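Snack Wrappers: Flexible Film, Printed Marks and Seams
Gallery page, packaging reference set. Compiled by Mhairi Haldane and Vikas Sisodia.

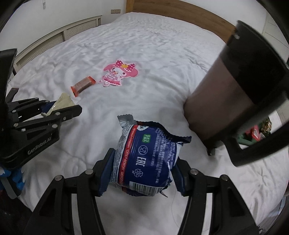

Can a foil-and-plastic wrapper go in with ordinary plastic film?
Most collection points refuse it. The layers are bonded and cannot be separated by normal sorting equipment, so the wrapper goes in general waste unless a local scheme lists it by name.

Chocolate-covered snack, blue wrapper with a red band. Lettering is Cyrillic and includes "СУПЕР-КОНТИ". The ends are crimped and silver.

Marks on the same wrapper: "БЕЗ ГМО" (no GMO) on a small green square, with a large EAC conformity mark and a recycling symbol below it. The small white text is set in dense columns.

Notes on the set

The reference set holds 233 wrappers, filed by closure type and then by the language of the main panel. Crimped ends are entered under code 2. Wrappers are stored unflattened — pressing them tends to crack the print along the folds.

Conformity marks are logged separately from recycling symbols. Where both appear on one face, the entry gets two lines in the index.

Bimla Rawat maintains the index, which now runs to roughly 4000 lines. Corrections to transcribed lettering should quote the entry number and give the full word as printed, including hyphens. Partial words are entered as read and left open until a second wrapper of the same type comes in.

Next update to this page: July.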